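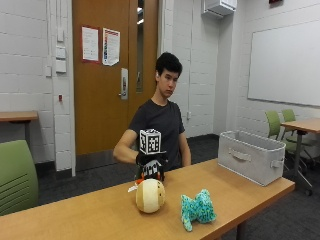
So we finally made it to Zulthorpe in November, after three years of Sena telling me it was the best island nobody in our group had bothered with. She's been twice and had a list for me as long as my arm, most of which I ignored (sorry, Sena!).

The ferry over from Markby takes just under an hour and I'd say sit outside on the left if you can stand the wind, for the cliffs. I couldn't, so I spent most of it downstairs with a cup of tea and a very dry lamington, and went up for the last ten minutes when the harbour came into view. It's a pretty one, all pale stone and boatsheds, with the old lighthouse stuck up on the hill behind like it's keeping an eye on the pub.

We'd booked the island open day, where they let you into places that are normally shut to visitors. Tickets were $6 each and you get a wristband and a photocopied map with half the street names missing. We got lost before nine in the morning and ended up in somebody's chook yard. Lovely chooks.

The lighthouse was first. Rangi Costigan took our group up and he was brilliant, talked the whole way without puffing once while I was hanging onto the rail and pretending to admire the brickwork. They only take six people at a time because the gallery at the top is so narrow. You can see right down the western beaches from there, one after another, and the colour of the water is ridiculous, even under cloud. I took far too many photos and every one of them has my scarf in it.

Next was the Bolger, which is the old cannery down on the flat. It's being done up as a visitors' centre with a cafe and 300 seats for concerts, and I'll admit I went in with my arms folded. I like a falling-down cannery! But they've kept the big sliding doors and the slipway, and Amparo Barrios, the architect, spent ages with us going over the plans and didn't seem to mind me asking about toilets. There will be plenty of toilets.

What I hadn't realised is how few people live there in winter. Zulthorpe gets 3000 visitors on a good summer weekend, and then the bakery goes down to mornings only and the bus stops running past the school. The woman at the general store told me she likes it best in August, when she can park out the front of her own shop.

Lunch was at Ellov, up the lane from the jetty. Get the fish pie. My husband got the soup and looked at my pie the entire time. It's cash only, and the nearest machine is back at the ferry terminal, so one of us had to jog down the hill, and I'll let you guess who was still eating pie.

In the arvo we walked out to Long Cove, which is signposted as 40 minutes and took us well over an hour, with a stop for a stone in my boot and another for a seal. Proper shoes, please, there's a boggy bit past the second gate. The cove itself is a curve of grey sand with she-oaks right down to the edge, and we had it to ourselves until a family turned up with a kite.

Last ferry leaves at half past five and they do not wait. We got on with two minutes to spare, sandy to the knees. I've already asked Sena which weekend she's free in autumn, and we're staying overnight this time.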